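How to Clear a Table That Has Become a Storage Unit

Posted 2023-08-09 by Abenezer Alemayehu

A white table is a magnet. Put down one mug in January and by summer you've got dishes, a wad of cloth and a piece of cardboard that everybody assumes is important. I've been clearing tables like this for years and still find it annoying, so I do it fast.

You'll need a damp rag, a dry one, a tray and 2 bags (one for trash, one for things that live elsewhere).

Step 1. Look before you grab. Walk all the way around and check the floor too.
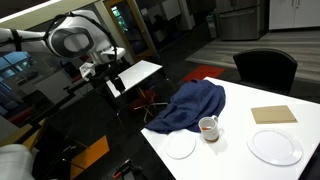
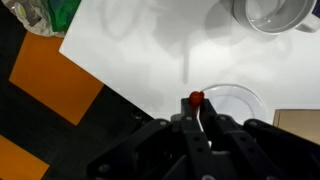
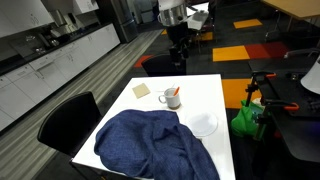 A white table and a white mug, three times over.

Step 2. Mugs and dishes go first, on the tray. Look inside each mug before you tip it. I once carried cold coffee across a rug that way, and the rug remembers.

Step 3. Cloth next. Pick it up by the middle, shake it over the trash and fold it – a bunched-up cloth will draw other bunched-up cloths.

Step 4. Cardboard. Flatten it and recycle it. You are not going to mail anything.

Step 5. Small flat stuff, such as lids and coasters. A lid with no matching container gets one week to find a partner.

Step 6. Wipe from the far edge toward yourself, then dry. White tops show streaks, so go over it again with the light behind you.

Step 7. Push the chairs in. People set things down on a table they can sit at, and a chair in the way slows them by a few seconds.

Repeat tomorrow, probably. If you have a second table, do that one before you sit down.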